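Storage room sign-up moves to March

The Kisurari building's shared storage plan is going ahead. Residents voted on it at the winter meeting, and Wendy Lockwood has posted the results in the lobby. Of the 353 households that received a ballot, 73 voted against. The yearly fee stays at $60 per household.

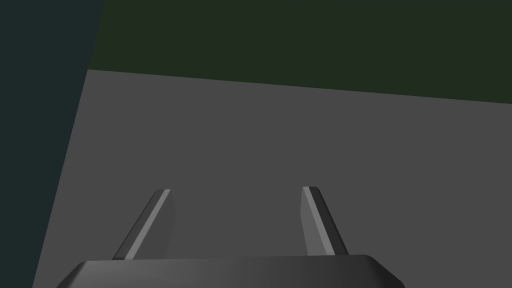

A flat gray table surface.

Gosine will do the fitting work on the ground floor. The hallway stays open during the work, but please keep strollers and bikes out of it after 8 a.m. Anything left in the old lockers should be labeled with your name and apartment number.
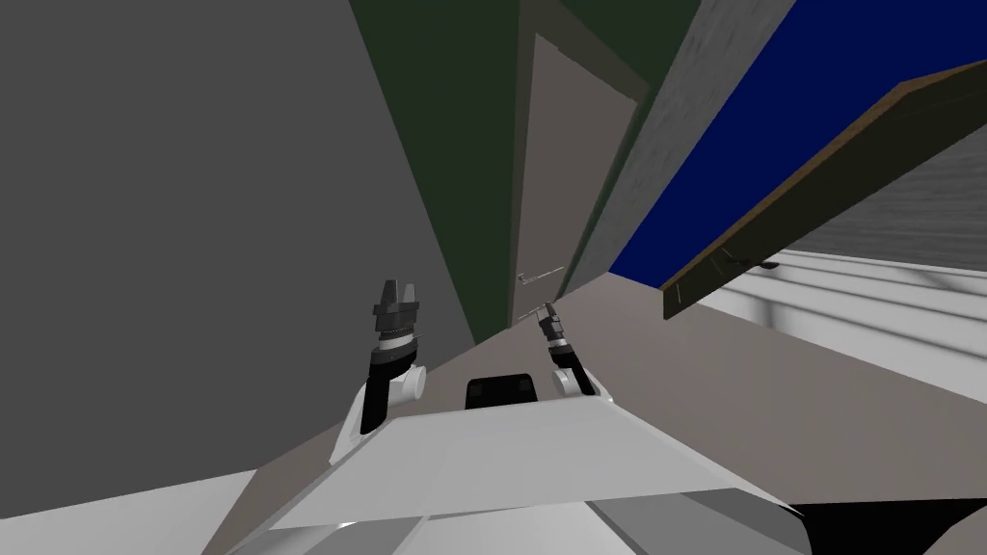 Green wall, beige door and blue panel.

The cost came to $3,454, paid from the repair fund – the same fund that covered the mailboxes. Ryan Penrose has the invoices if you want to read them. Leave a note in his box and he will send copies. 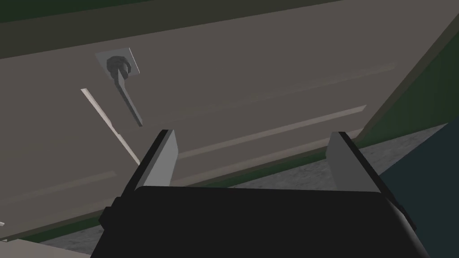 How to get a space

Sign-up opens in March. Spaces go first to households that have no basement locker, then by date of request. You may ask for one space only. Paint, propane and car batteries are not allowed, and food must be in sealed tins. 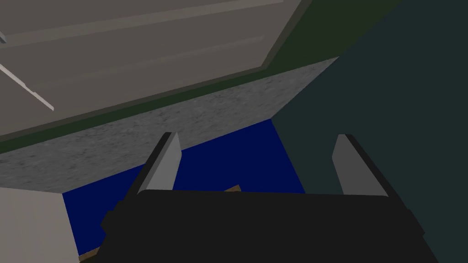

Keys will be handed out at the front desk between 5 and 7 p.m. Bring your lease or a recent bill. Each household gets two keys, and a lost one costs $15 to replace. Large items are easier to move with two people, so leave a wide gap between them, like the one between the two gray fingers in the last picture, when you set them down. The next newsletter will list the remaining spaces.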